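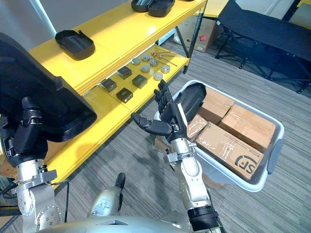
Yellow shelving with black trays, metal blocks and round metal discs.

Walier Coating Adhesion Records: data card

Maintained by the Ouellet Coatings Laboratory
Contact: Solange Hiebert, data steward
Last revised: Thursday, May 9, 2024

Summary

The Walier Coating Adhesion Records bring together the results of cross-cut adhesion tests carried out on painted and powder-coated metal panels. Each record describes one panel: the base metal, the way it was cleaned, the coating applied, the curing conditions, and the rating given once the lattice had been cut and the tape removed. The present release holds 300 panel records, taken from 13 coating systems. The records are supplied as plain text tables and may be opened in any spreadsheet program.

The collection was set up so that suppliers of coated parts could compare their own adhesion results with a body of readings made under one written procedure. It is also used within the laboratory for the training of new operators.

Contents of the release

panels.csv: one row for each panel, with the base metal, nominal thickness and batch reference.
preparation.csv: the cleaning and pre-treatment steps, in the order in which they were carried out.
coatings.csv: coating type, supplier code, applied film thickness and curing schedule.
ratings.csv: the adhesion rating given by each operator, with the date of reading and any remark.
procedure.txt: the working instruction followed in the laboratory, including the sections on blade wear.
changes.txt: a list of corrections made since the first release.

The tables are joined by the field panel_id. Values that were not recorded are left blank. A zero is always a true zero.

Test method

Panels are conditioned overnight in the test room before any cut is made. The operator measures the dry film thickness at several points and enters the mean. A set of parallel cuts is then made through the coating to the metal, followed by a second set at right angles to the first. The spacing of the cuts depends on the film thickness and is given in the field cut_spacing.

Loose material is brushed away along both diagonals. Adhesive tape is laid over the lattice, smoothed down with a fingertip, and pulled off steadily at a low angle within five minutes of being applied. The lattice is examined under a lit magnifier and rated from 0 (edges of the cuts completely smooth, no squares detached) to 5 (flaking beyond what any lower rating allows).

Blades are replaced after every 20 panels, or sooner where the edge shows damage. The blade reference is entered in ratings.csv so that a faulty blade may be traced. Tape is taken from a single roll within each coating system. Where a roll ran out part of the way through a system, the remark field says so.

Ratings and agreement between operators

Every panel was rated by two operators working separately. Neither was shown the other's rating until both had been entered. Where the ratings differed by one step, both were kept and no adjustment was made. Where they differed by more, a third reading was taken by Chin-lung Cheung, and this reading appears in the field rating_review.

Users who need a single value for each panel are advised to take the higher of the two ratings, that is, the poorer adhesion. The laboratory follows this practice in its own reports. Averages of ratings should be used with care, as the steps of the scale are not evenly spaced.

Known limitations

The records cover steel and aluminium only. Galvanised panels were tested at an early stage but have been withheld while their preparation notes are checked.

The cross-cut method is not suited to thick or textured films. Records with a film thickness above the limit stated in procedure.txt carry the flag over_range and should be left out of any comparison. About 50 records are affected, nearly all of them from the two textured powder systems.

Humidity in the test room was logged by hand until the present logger was fitted. Earlier humidity values are given to the nearest whole figure and should be regarded as approximate.

Panels supplied by Grosness arrived already cleaned. The cleaning agent is known only by a trade code, and the corresponding rows in preparation.csv are short.

The release contains no results from weathered or salt-sprayed panels. It should not be used to estimate the service life of a coating outdoors.

Naming and identifiers

Each panel_id is made up of a system letter, a batch number and a position number. Position numbers follow the order in which the panels hung on the line, starting from the loading end. Two batches were renumbered after a clerical error; the former identifiers are kept in the field old_id.

Conditions of use

The records may be used and copied for research, teaching and quality work, provided that the source is named. They may not be presented as a certificate of conformity for any product. Requests to include the tables in a commercial database should be sent to the data steward in writing.

Suggested citation: Ouellet Coatings Laboratory, Walier Coating Adhesion Records, 2024.

Planned changes

The next release is expected in June. It will add the panels prepared at the Brodo line and a revised procedure.txt with clearer wording on brush pressure. Field names will remain as they are. Corrections may be sent to Solange Hiebert, quoting the panel_id and the name of the table concerned.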